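Bisetgate bench rule cards – two months in

I bought the Bisetgate card set back in October, mostly to stop the arguing. You get 30 laminated cards, each with one rule for working around a pair of arms on a shared table, and a pen that wipes off.

Card 2: open wide before you approach
My favorite! Fingers fully apart, part squared up between them, then close.
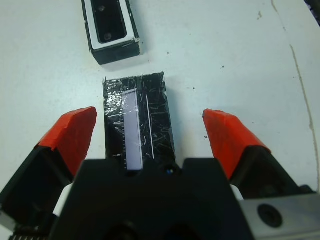 Cards for two arms
These are the ones I'd pay for again. One arm holds, the other waits with its jaws clear.
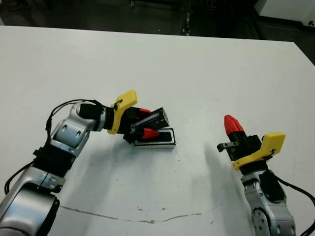 I do have gripes about the wording. "Designated idle effector" is a mouthful when you just mean the arm with nothing in it, like the right one over our table. Josée Dufour rewrote that card in plain English and we use hers now.

The handover card is better – it makes you name which arm leads before either one moves, and you write it on the card.

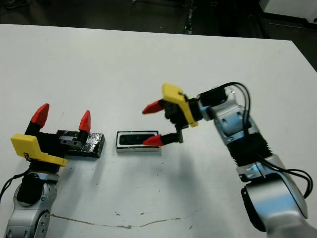
Keegan Kennedy still skips that step, so I read it out loud to him. The pen dried up after 20 uses, but any dry-erase marker works. Four stars from me.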